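Tópico: camisa de linho encolheu na lavagem, tem volta?

marta_linhas
Boa noite pessoal. Comprei duas camisas na Nokby em abril, linho com algodão segundo a etiqueta, e uma delas saiu da máquina uns bons dedos mais curta na manga. Lavei a 40 como diz lá. A outra ainda não lavei, tenho medo. Alguém já conseguiu recuperar? Vi gente falando em amaciador, em vinagre, em condicionador de cabelo... cada site diz uma coisa.

zeca_tinto
40 é muito pra linho misturado, diga a etiqueta o que disser. Água fria sempre. Pra esticar: bacia com água morna, uma colher de condicionador, meia hora de molho, tira sem torcer, enrola numa toalha e depois puxa devagarinho na mesa. Já salvei um casaco da minha irmã assim.

Rui_P
Condicionador serve pra lã. Em linho não faz nada, só deixa a camisa com cheiro de champô. O que funciona é passar ainda húmida e esticar com a mão à frente do ferro. Vapor no máximo.

zeca_tinto
Rui, funciona sim, fiz mais de uma vez. A fibra não "sabe" se é lã ou não, o que interessa é amaciar.

Rui_P
Lã é proteína, linho é celulose, não é a mesma coisa. Mas pronto, cada um gasta o condicionador como quer

marta_linhas
Calma gente rs. Então tento primeiro o ferro? Tenho um com vapor, 2000 watts, nada de especial. E a centrifugação, isso conta? Eu uso sempre a mais forte pra secar depressa, moro num apartamento sem varanda.

odete.costura
Conta muito! Centrifugação forte em linho é vinco pra semana toda, e se meteu na máquina de secar a seguir já sabemos quem foi o culpado. Meteu??

marta_linhas
...meti. 35 minutos no quente.

odete.costura
Pois. Foi a secadora, não foram os 40 graus. Trabalhei 12 anos numa loja de arranjos e o que mais aparecia era calça e camisa encolhida na secadora, as pessoas juravam sempre que tinha sido a água. A minha receita, sem milagres:

Molho em água fresca uns minutos, só pra ficar bem encharcada. Não torcer. Toalha grande por baixo, enrolar, apertar, desenrolar. Depois deitar a camisa esticada numa superfície que agarre um pouco, mesa forrada, cobertor velho, o que houver. Mesa lisa não presta, o tecido escorrega e volta pro sítio.

Primeiro o comprimento, da barra pro colarinho, depois as mangas, uma de cada vez. Puxar pouco e muitas vezes. O colarinho fica pro fim porque é duplo e demora mais. 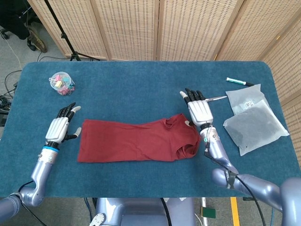
E deixar secar ali mesmo, deitada, longe do sol. No cabide o peso puxa pelos ombros e fica com aquelas orelhinhas que depois nem com ferro. Quando estiver quase seca, aí sim o vapor do Rui, pelo avesso. Duas ou três rondas disto e recupera uma parte, a manga toda não prometo.

Rui_P
Concordo com tudo menos com o secar deitada, em casa húmida demora dois dias e ganha cheiro. Eu ponho no cabide largo, de madeira, e abotoo o primeiro botão.

odete.costura
Vira-se a meio, Rui. E abre-se uma janela.

Cor Van Loon
Olá, desculpem o portugués, ainda aprendo. Eu tenho uma camisa Ellwood, mesma história. Levei a uma lavandaria e eles vaporizaram numa forma, ficou quase bem. Paguei mais do que queria mas a camisa foi prenda. Pra camisa barata não vale.

tininha_m
Já agora reclamaste na loja? Se a etiqueta diz 40 e encolheu, tens direito a reclamar, nem que seja um vale. A mim a Nokby trocou umas calças sem fazer perguntas.

zeca_tinto
Mas ela pôs na secadora, tininha. Se a etiqueta tiver o quadradinho com a cruz perde logo a razão.

marta_linhas
Fui ver. Tem o quadrado com o círculo e UM ponto, sem cruz. Um ponto é temperatura baixa né? Eu pus no quente :( então não vou reclamar nada.

tininha_m
Tenta na mesma, o não já tens

Rui_P
Não acho bonito reclamar de uma coisa que se sabe que foi culpa nossa. Opinião minha.

marta_linhas
Bom, atualização. Fiz o método da odete ontem à noite em cima de um cobertor, e passei de manhã com vapor. A manga esquerda já chega ao pulso, a direita falta um bocadinho, vou repetir no fim de semana. O comprimento do corpo ficou ótimo. Condicionador não usei, zeca, desculpa!

zeca_tinto
Na segunda ronda usa, depois falamos – uma colher só

odete.costura
Boa! E a outra camisa: água fria, centrifugação baixa, e nem passar perto da secadora. Abotoa antes de lavar, ajuda a manter a carcela direita.

marta_linhas
Anotado. Obrigada a todos, até ao Rui rs

Contacto | Regras do fórum | © Fórum Roltelwood, todos os direitos reservados | Voltar ao topo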